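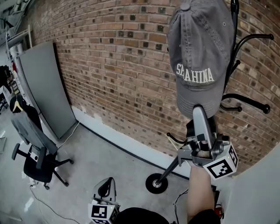

Right gripper pose jumps during cap pick, arm replay hit the coat rack

Status: Reopened by customer
Product: Brilta hand-held pair, head camera kit
Site: Collville
Priority: High (changed from Normal by customer)
Opened: Mon 28 December

Original report

We record two-handed tasks with the Brilta grippers and replay the good takes on our arm. The task that fails is the one with the cap on the coat rack. Operator reaches up from below with the right gripper, closes on the brim, lifts the cap off the hook, left gripper stays low until it's needed. We've done 300 takes of it and 40 of them have the same fault: at some point between first touch and lift, the logged position of the right gripper jumps sideways by 10 cm and then comes back.

The left gripper has never done it. Same operator, same head camera, same recording.

I would have filed this as a nuisance and thrown out the bad takes, except that one got past our checks and was replayed. The arm followed the jump and drove its fingers into the pole of the rack. The rack went over. The arm stopped on its force limit and no one was inside the marked area. Finger pads are torn, and I'm not yet convinced the wrist is fine.

What I want to know is why your exporter marked that take "tracking: good" from start to finish.

Logs for all 300 takes are uploaded, plus the arm controller log for the one that hit.

Skostness Support, first reply

Thank you for the detailed report. Position jumps of this type are nearly always caused by uneven light on the marker cubes. We can see from your recordings that the work area has a large skylight. Please cover the skylight or move the task to a darker part of the room, then record again. We also suggest a matte coating for the coat rack, as shiny surfaces can produce false detections.

We have set this ticket to Resolved.

Customer

Please don't set it to Resolved. Nothing has been resolved.

On the skylight: I sorted the takes by time of day before I wrote to you. The fault turns up in the ones recorded after dark, with only the ceiling lights on, just as readily as in the daytime ones. If daylight is the cause, it's working nights.

On the coat rack: it's black and it's shiny, I'll give you that. It also has no black and white squares on it. I'd like to hear how a curved hook gets read as a marker.

We ran these anyway, so they're off the list.

Test 1. Skylight covered with blackout cloth. Fault still there.

Test 2. Rack wrapped in masking tape, pole and hooks. Fault still there. The tape is a pain to get off.

Test 3. Rack moved well away from the brick wall. Fault still there. I had some hope for this one. The wall has dark squarish spots all over it, and if I were a marker detector I might be tempted.

Test 4. Swapped hands. Left gripper does the reach, right one stays low. Fault stays with the right gripper, though it shows up less often when that gripper is held low.

Test 4 is the one I'd look at.

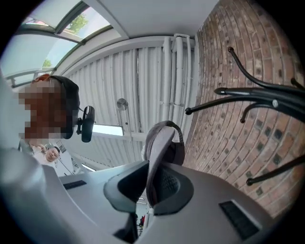 All of that was with the operator standing close in at the rack, with the gripper tipped back further than it gets in any of our tabletop tasks. From the head camera, tipping the gripper back changes which faces of the cube can be seen. My guess is that one face of the right cube is wrong in the software, and the low tabletop work never shows it. A guess is all it is. You have the calibration file format and I don't.

Skostness Support, second reply

Thank you for the extra tests. Could you confirm that the marker cubes are clean and firmly attached, and that you are using release 44? Please also try restarting the head camera between takes.

Customer

Cubes are clean. Both are tight, checked with the proper driver, and I drew a pencil line across each joint before testing so I'd see any slip. No slip. Yes, release 44. We went to it in December on your advice.

Restarting the camera between takes made no difference, apart from making every take slower by about a minute.

Now something you didn't ask for. We still had a laptop with the older release on it, so I ran the same raw recordings through that. No jumps. Same video, same cubes, same skylight. I then opened the cube files from both releases side by side in a text editor. The left cube matches. The right cube has two faces listed with their markers swapped.

I swapped them back by hand and ran all 300 through release 44 again. The jumps are gone in every take but one, and in that one the operator's sleeve is across the cube, so I'm not blaming you for it.

Orakzai supplied our arm, and they've asked in writing whether a take can be flagged good with a step like that in it. I've had to tell them yes.

Skostness Support, third reply

We have been able to reproduce the issue with the right cube file and have passed it to the tracking team. A corrected file will be part of the next release. Can we close this ticket?

Customer

No. The cube file is half of it. These are still open:

1. The quality flag. The exporter saw a hand move 10 cm between one sample and the next and called it good. A corrected cube file hides that problem until something else sets it off.

2. A notice to other sites. Anyone replaying release 44 takes on a real arm has the same file we had. I looked on your release page this morning and there's no warning.

3. The finger pads. I'd like to know who is paying for them.

On our side, replay is locked until I've got a step check of my own in front of the controller. It's a short script and it rejects any take where either gripper moves faster than a person can. It will stay there after your next release too.

Skostness Support, fourth reply

Understood. We have changed the status to Open and split item 1 into its own ticket. For item 3 please send photos of the pads and the part numbers.

Customer

Photos and part numbers sent. Still waiting on item 2.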